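4. Sorting small accessories into the Guvside tray

The Guvside shallow tray holds hair ties, clips and bracelets. It is not suitable for liquids or for items with exposed pins. Maximum load: 400 g.

4.1 Preparation

1. Choose a flat, well-lit surface. A made bed is acceptable if the cover is pulled tight.
2. Set the tray down with the open side facing up and one long side towards you.
3. Spread the accessories in front of the tray so that they do not overlap.
4. Untangle cords and elastic loops before placing them.

Caution: Do not pull on charms or threaded beads to free a knot. Hold the cord on both sides of the knot instead.

4.2 Loading

1. Place items at the left and right ends first. Leave the middle until last.
2. Lay spiral hair ties flat. Do not stretch them over the tray walls.
3. Put beaded items next to each other, away from fine chains.
4. Pick up clips by the body and close them before they go in.

Spiral hair ties and beaded items at opposite ends of the tray:

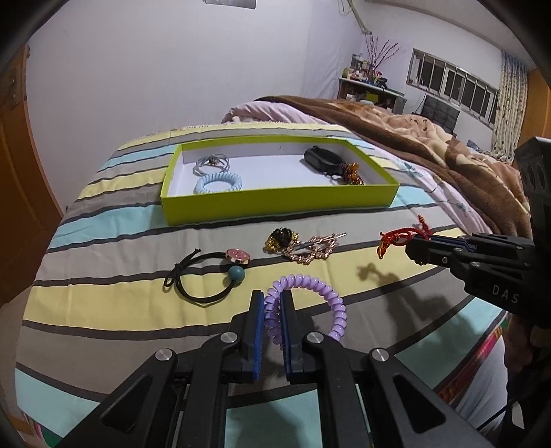
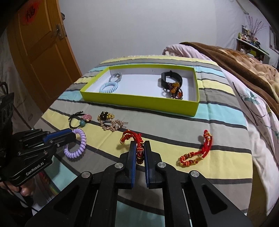 4.3 Closing and storage

1. Check that nothing stands higher than the tray walls.
2. Fit the Okeck sleeve (sold separately) from the short side.
3. Store flat. Up to 4 filled trays may be stacked in a Llanos drawer unit.

Note: Elastic hair ties lose tension if stored stretched. Remove them from card holders before loading.

Caution: Small parts. Keep loose beads and charms away from children under 4.

For cleaning, see section 5.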